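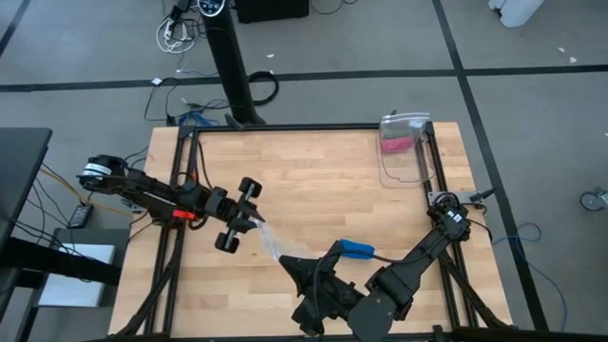

Bench and Bags: read me first

Hello! I'm Murdo Paterson and I look after Brimia, a little collection of pictures and notes about bagging up small things on a wooden workbench. I started it in March because I kept losing bits and bobs in my own shed in Isham, and then it got rather out of hand (sorry, Tae-yang).

What's in it
There are 80 folders, one per bagging session. Each has the pictures plus a notes file in plain text. I write down what went in the bag, what sort of bag it was and whether I'd use that sort again. Zip-top bags get the longest notes, as I have opinions about them!

Words I use
"Bag" means anything with a zip strip. "Film" is any thin clear plastic without one, crumpled or flat. If I couldn't tell which it was, I put "clear plastic" and left it at that. Colours are everyday ones: pink, blue, red. Please don't send me paint chart names.

Known muddles
Clear plastic on pale wood is a pain to label, and the outlines in folder 60 are a bit wobbly. Folder 7 has no notes at all – I spilt tea on the notebook. Tae-yang Ahn has gone over the rest and fixed my spelling.

Using it
Help yourself, just mention Brimia somewhere. Corrections are very welcome, and please put the folder number in your message.

Last changed: Wednesday, November 22, 2023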